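Zitcombe Robot Bench Group: minutes of the fault meeting, 17/12/2022

Present: Vicente Domínguez (chair), Raphaël Leblanc, the two students on the Mavier job, and me taking notes again (my handwriting is the least bad, apparently). Orov support joined by phone for item 2 and dropped off before item 3.

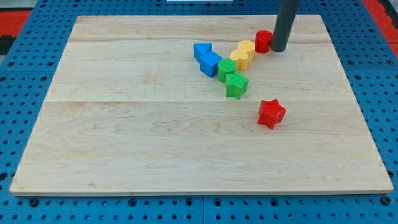

1. The downward overshoot on the sorting task

We spent most of the meeting on this one, so I'll try to get it all in. For anyone who missed the messages: during the November runs the arm went lower than it was told to on a pick, pushed against the board, and kept pushing until Raphaël hit the stop. No one was hurt and his hands were well clear, but the force limit should have caught it long before he did, and it didn't. Vicente wanted us to talk through the ordinary approach first, so we did. The finger has to come down right beside a block, the way it does next to the red cylinder, with its tip just above the wood, and there's very little room there for a wrong height. One of the students pointed out that a piece sitting out in the open like the red star is much more forgiving sideways, but the height matters just as much, and I think that's what got everybody to stop arguing about the layout and start arguing about the numbers!

Raphaël had pulled the log. The commanded height at the bottom of the move read 674 and the height the arm reported was fine too, so as far as the controller knew, everything was going great. His view is that the zero had shifted after the gripper was taken off and put back on (that was me, I own up, and I did not redo the touch-off). Vicente agrees that's the likely cause of the wrong height, but he kept coming back to the force limit, which is a separate problem and a worse one.

I asked whether we could just raise the whole board height in the settings by a hair and carry on. Vicente said no, and then said no again when I asked in a different way. Fair enough.

2. Call with Orov support

They were friendly and pretty quick. The short version is that our force limit was set in the Poulain profile, and when we switched over to the Mavier profile it went back to its default without any warning on the screen. So we'd been running with a much looser limit than we thought for about 600 cycles. There was a bit of a silence in the room after that one. Raphaël asked if there's a way to lock the value across profiles and they said they'd get back to us in writing. I've got the ticket open and will chase them.

They also asked for the full log from cycle 700 on, plus the one from the run that failed, which was 764. Raphaël is sending both.

3. What we're changing

We went back and forth on this for a while (there was a detour about whether the finger itself might be bent, and Raphaël is going to measure it so we can stop guessing). What we settled on:

Touch-off gets redone every time the gripper comes off, and whoever does it signs the sheet by the door. Yes, me included.

Force limit gets read out loud from the screen before the first cycle of a session, by one person to another. The students thought this was a little silly, and then Vicente told them about the Poulain demo, and they thought it was less silly.

One person keeps a hand near the stop for the first ten picks after any profile change. Hands stay off the board while the arm is live, even to straighten up a block that has rolled or tipped. Pause it first, please.

No unattended running at all until we have Orov's written answer. I know this wrecks the overnight plan and I'm sorry, I was looking forward to that one too.

4. Do we keep the November data?

Not settled. I'd like to keep it, Raphaël wants to toss everything after the profile switch, and Vicente thinks the picks themselves are fine but wants them tagged. We agreed to tag them for now and come back to it when the finger has been measured.

5. Other stuff

The incident form is half filled in. I need a line from Raphaël about where he was standing when he pressed the stop, and Vicente has to sign it.

Someone has the small hex key set. Please bring it back, I can't take the gripper off without it.

To do: Raphaël, logs to Orov and finger measurement. Vicente, incident form and a new sheet for the door. Students, write the force limit check into the start-up page. Me, chase the ticket, redo the touch-off, type these up.

Next meeting when Orov writes back.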